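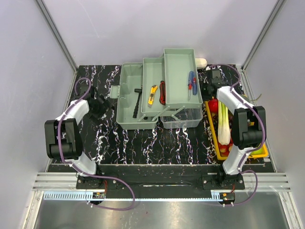 Usov opens up the care routine for its Groen two-arm cell

CLOKDALE, December – Usov today put out the full setup and upkeep routine for Groen, the company's enclosed bench cell with two arms. Same sheets our own bench crew uses. Free to read, free to print, free to mark up. Second revision, replaces the one that went out with the first cells.

Short version for editors in a hurry: one cell, two arms, one daily check that takes 12 minutes, one longer check every 100 hours of running. No special tools beyond a hex set, a soft brush and a torque driver. Long version follows.

Why now

The reference cell in Clokdale has run almost 2,000 hours on its original arms. Plenty of small faults in that time, most of them cable faults. We wrote each one down as it came up and the notes got long. Owners kept asking for them. So they've been cleaned up, put in the order you'd do the work, and published under the name Druna.

Druna is a routine and a log sheet. No software to install, no account. Owners who already keep their own log can carry on with it and just borrow the check order.

Setting up the bases

Both arms sit along the front of the table, one left, one right, on black base plates bolted to a mounting rail. Get this wrong and everything after it is wrong. The routine starts with the cell powered down and both arms parked low.

Base bolts snug by hand first, all of them, then torqued crosswise. Do the left arm, then the right arm, then go back to the left. The second pass on the left is new in this revision. We were finding a little movement there after the right side was pulled tight, and it showed up later as a gripper that came in slightly off at the back of the table.

Small circuit boards are mounted low at the front, one near each base. Keep drivers and loose bolts away from them. Check that the cable ties there are seated and that no wire is pulled straight. If a wire is tight with the arm parked it'll be tighter with the arm reaching.

Fingers and grip

Fingers wear before anything else does. Druna asks for a look at both fingertips every morning, brush first, then a wipe with a dry cloth. Scuffs on the wide base surfaces are fine and can be left. Worn edges at the tip are a different matter, go by feel, and swap the pair if one side catches a fingernail and the other doesn't. Always swap in pairs.

Then a grip test on something thin and smooth. A ring works well because it will tip over if the two fingers don't close square. Grip, lift, hold, look at it edge-on through the wrist camera. Leaning to one side means one finger is seated proud of the other. Loosen, reseat, go again. 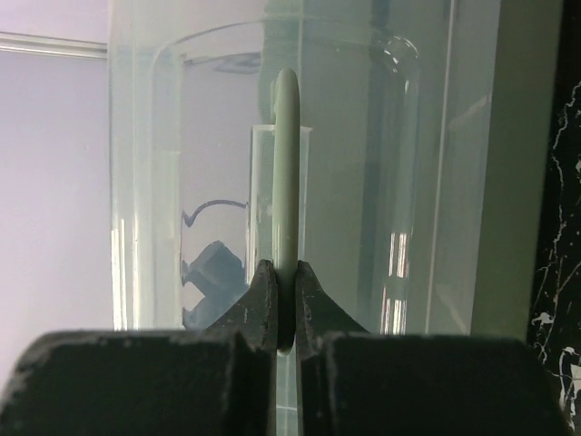 Page last changed: December, revision 2

Clear glass is the hard case for the wrist view. A beaker behind the part gives reflections, and on a badly adjusted exposure setting those reflections can be brighter than the thing being held. Run the grip test once against a plain wall panel and once with glass behind. If the first is good and the second isn't, leave the fingers alone and go to the camera page of the sheets. A lot of time has been lost in Clokdale taking good fingers off.

Also wipe the lens. Sounds obvious. It is the single most skipped line on the returned log sheets.

Cables

The purple cables run along each arm, outside the links, with a loop hanging by the base. That slack is on purpose. Owners have tied it up to make the front of the cell look tidier and then called us about an arm that stops half way through a long reach. Please dont tie it up.

What to check, from the gripper end back:

Cable free to move at the wrist, with no rubbing on the black housings.
Ties on the white links closed but not biting. You should be able to twist the cable a bit under each one.
Slack loop clear of the light blue toothed strip under the rail.
Nothing resting on the loop. Not a rag, not a driver.

With those four done, jog each arm slowly to its farthest reach and back. One arm at a time. Watch the cable, let the gripper look after itself. Any tie that slides along the link gets cut off and replaced, no re-tightening.

The longer check

Every 100 hours. Allow a morning the first time. This is where the work layout comes in, as the arms need to go through real reaches and a bare table doesn't ask much of them. Usov uses an open cantilever toolbox at the center back and a yellow tray of fruit and vegetables on the right. Cheap, easy to get, awkward in useful ways. Staggered trays at different heights make the left arm come in at several angles. Produce rolls, so the right arm has to settle before it closes.

Hand tools go on the table in front of the toolbox or in its trays, depending on which half of the check is being run. With the deep bin empty it's easy to see whether the gripper comes down inside the walls or clips the lip. 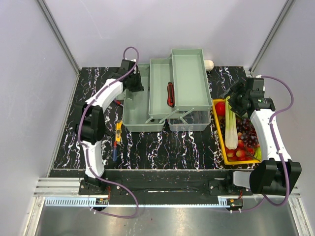
Groen cell, Clokdale. Toolbox open with the deep left bin empty, small tools on the table in front.

Park each gripper over its own side. Left at the toolbox, right above the back of the yellow tray. Compare against the printed outline in the sheets. A gripper that parks short of its outline has usually lost its zero, and re-zeroing takes less time than reading this paragraph. If it parks short again after that, go back to the base bolts.

Listen at each joint on the way. A tick once per pass is worth a note in the log. A grinding noise is worth switching off.

Then the table itself. The black marbled surface hides dust well, and dropped screws too. Sweep it toward the front, pick up by hand, wipe. Same for the brushed metal floor below the rail. Grit ends up down there.

Changing the layout

Owners don't have to copy our layout. The sheets give the minimum: something tiered at the back, something shallow on one side, a few flat tools the left arm can reach. Plastic trays in a staggered pile work. A clear box next to them is a good addition, it gives the cameras a see-through edge to deal with. Leave the same things in place for the whole check, otherwise the log from one check can't be held against the next one.

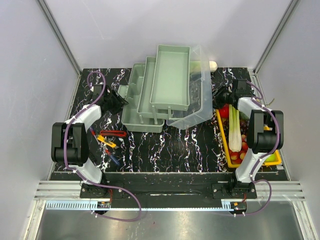
Left arm beside the staggered green trays, right arm reaching over the produce. Purple cable slack left hanging at the front.

Spare parts

Fingers in pairs, cable ties, base bolts and the cables themselves are all stocked in Clokdale and ship from there. Cables are supplied at full length. Don't shorten them. Owners of cells from before this revision need no new parts to follow Druna, only the new sheets, and old log sheets can be stapled in behind.

Usov will take corrections too. The torque table in the frist revision had two rows swapped and it was an owner who caught it. Send a marked-up page or just a note with the line number.

Availability

The Druna sheets are out now from the Groen support page. Printed copies go in the box with each new cell starting this month. Translated sheets to follow, no date yet.

About Usov

Usov builds and services enclosed bench cells in Clokdale. Groen is its two-arm model.

Press contact: Usov press desk, Clokdale. Stills and the full sheets on request.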